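Section 4: Oiling and waxing your table top

I'm assuming you've bolted the legs on by now (section 3, if you skipped ahead) and the table is standing the right way up. Urngate tables leave the workshop sanded but only lightly sealed, so this bit really is up to you, and I promise it's the nicest part of the whole job!

What you'll need

The tin of Prutdale oil from the box, a few cotton rags, a grey nylon pad and the wax. Old T-shirts make lovely rags.

Caution: oily rags can heat up and catch fire on their own if you scrunch them up. Lay them flat outdoors to dry, or soak them in water before they go in the bin.

1. Clear the top and wipe it with a barely damp cloth. Let it dry for up to 2 hours. Ours is usually covered in the children's alphabet blocks, so I start by finding a box. 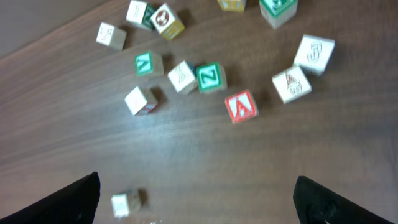
2. Rub the whole top with the nylon pad, always going with the grain. On a streaky board the grain can wander a fair bit, so follow it as it bends — don't just go straight up and down. Light pressure is plenty.

3. Pour a small puddle of oil in the middle and spread it out thinly. You want a sheen, never a pool. 70 ml does one coat on the standard Drindale top, and if you have the long one (115 cm and over) you'll want a bit more.

4. Wait fifteen minutes, then wipe off everything that hasn't soaked in. Heledd Ifans, who taught me all this, used to say that if you think you've wiped enough, go round once more. She was right, annoyingly. Leftover oil goes sticky and you'll be picking fluff out of it for weeks.

5. Leave it overnight and do a second coat in the same way.

6. Next day, buff on a little wax with a clean rag, in small circles first and then along the grain.

Note: knots and swirls drink up oil at their own pace. If a patch looks dull next to the rest, dab a bit more on just there and wipe it back after five minutes.

Get your head down low and look across the top towards a window. Any smears you've missed show up straight away in the shine.
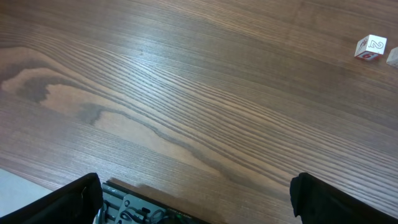

Fig. 4.2 Swirling grain and a soft sheen on a wooden top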